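4.2 Materials on the table: paper grids and the spacing of handwriting practice
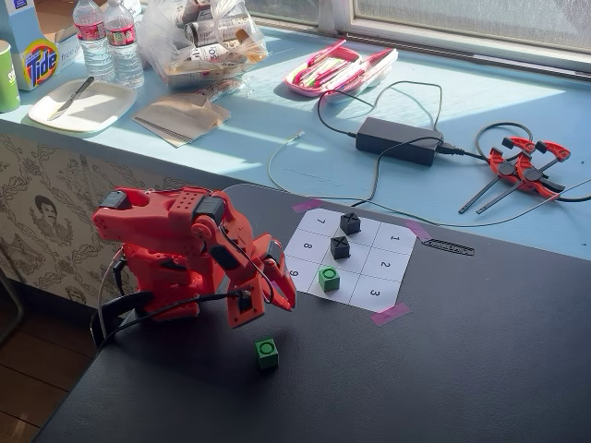
Last changed: 17/02/2022

Figure 3. Three-by-three grid with printed numbers on white paper, fixed to a dark table with pink masking tape.

In the previous section we described how the pupils in the Girnow group were selected and how their first writing samples were collected. In this section we explain the paper material itself, because in our opinion it received too little attention in earlier work on handwriting in the first school years. Many studies report the pen, the age of the child and the time of the task, but they say only "a sheet of paper" and nothing more.

We used two kinds of sheet. The first kind was the ordinary lined page from the Trollero exercise book, which the children already knew from class. The second kind was a square sheet printed with a grid of nine fields, three in each direction, as in Figure 3. In every field the child wrote one letter, or one short syllable when the letter was already easy for him or her. No field had a base line inside. The child had to decide alone where the letter should stand and how large it should be.

The choice of nine fields came from a small trial which we held in June with a different class. At that time we prepared larger grids also, but the children became tired and the last rows were written with visible hurry. With nine fields the task was short enough to be finished in one sitting, and the middle field gave us something that a lined page does not give — a place with neighbors on all four sides. We wanted to know if a letter written in the middle is smaller than a letter written in a corner, as Kocsis supposed in her unpublished notes on the Wesus material.

Fixing of the sheet

A loose sheet turns under the hand. Left-handed children turn it more, and some of them turn it so strongly that the slant of the letters cannot be compared with the slant in other samples. For this reason all grid sheets were fixed with masking tape at the corners before the child sat down. Masking tape was preferred over clear tape, for it can be removed without damage to the printed border and the teacher sees easily where it is. One corner may stay free if the hand of the writer needs to rest there. The lined pages were not fixed, and this difference must be remembered when the two sets are compared.

We discussed for a long time whether fixing makes the task unnatural. It certainly does, a little. A child who is used to turning the page will lean the body instead, and in two cases the teacher noted such leaning. We kept these samples in the set but marked them with a separate code.

Scoring

In total 400 letters were scored, from 50 children. Each letter was measured for height, for width and for distance from the left border of its field. The measuring was done by hand with a transparent ruler, following the Kiani procedure, which is slow but does not require scanning. Lilla Kocsis scored the full set and the second author repeated the corner fields only. Where their values did not agree, the letter was measured again by both persons together, and the common value was written in the table.

Letters which crossed the border of the field were a difficulty. In the beginning we wished to leave them out. Later we saw that crossing was frequent for letters with a long tail, mainly g and y, and that leaving them out would make the children look more exact than they are. Therefore we measured them in full length — the part outside the field included — and reported the crossing in its own column.

The result for the middle field is given in Section 5. We only mention already that the difference between middle and corner was smaller than we expected, and that it was seen more clearly in width than in height. The lined pages did not allow the same comparison, and they are used only for the discussion of slant.

Shared 9 times
2 comments

marrow_desk
I teach first grade and my children also write bigger in the corners. Did you try the grid with pencil and with pen? I see a big difference between them.

L. Kocsis
Thank you for the question. Only pencil was used in this set. For pen we have a few sheets from the June class but they are not scored yet.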